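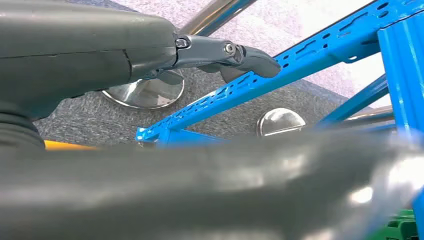

clurach_end
2 up at half time and we lose 3-2 at home to Zirnik. Zirnik!! Why take Xia off on the hour, she was running the game

malledia29
Xia was blowing by then. Keeper's fault for the second, end of

clurach_end
no chance – deflection. Watch it again

Ped
Both wrong, midfield dropped 20 yards after the break and never got out. Same as at Ayala

malledia29
fair on the midfeild. Still say she should of held it

Ped
Anyone got a spare for Saturday? Can collect before kick off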